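Blurred pictures and my small gripper planner

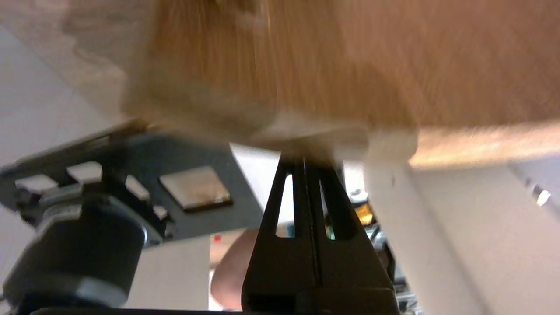 Wrist camera view, with a lot of motion blur in the upper half.

For the last weeks I was mostly working on one question: when should the software trust what the wrist camera tells it? My project is called Vuria. It is a small planner which takes pictures from the wrist, guesses where the object is, and decides the next short move of the arm.

The picture is a good case of the problem. The finger is quite sharp, you can see even the two narrow slots near its top. The brown thing over it is only streaks. For me it could be wood and it could be cardboard, and my detector has the same doubt. Still it gave a box with a high score, and the planner believed it.

My first idea was to measure the sharpness of the whole picture and throw away the bad ones. This did not work well. The finger moves together with the camera, so it stays sharp, and it pulls the score up. The plate of the wrist does the same. So I made a mask for the parts which belong to the robot, and I measure only the rest. It sounds obvious when I write it, but I lost two evenings before I understood.

Then I tested on 1000 saved pictures from Kernent, the tool I use for recording. With the mask, the filter rejected almost 60 pictures which the old one accepted. I looked through them and most were really useless. A few were fine, only the background was a plain white surface without any detail, and for the filter a plain surface looks the same as a blurred one. I have no nice solution for this yet. For now I compare with the picture before, and if both are plain, I let it pass.

The other change is in the control part. When a picture is rejected, the planner keeps the last good position for 40 milliseconds and slows down the arm. If there is still nothing good after that, it stops and waits. Before, it jumped to the new wrong position, and this was not pleasant to watch.

The code is in the Drimness branch, not yet in the main one. I want first to clean the settings file, it has 20 values and I remember the meaning of maybe half. In July I will try the same filter with the Aliyu simulator, where I can add the blur myself and know the true position.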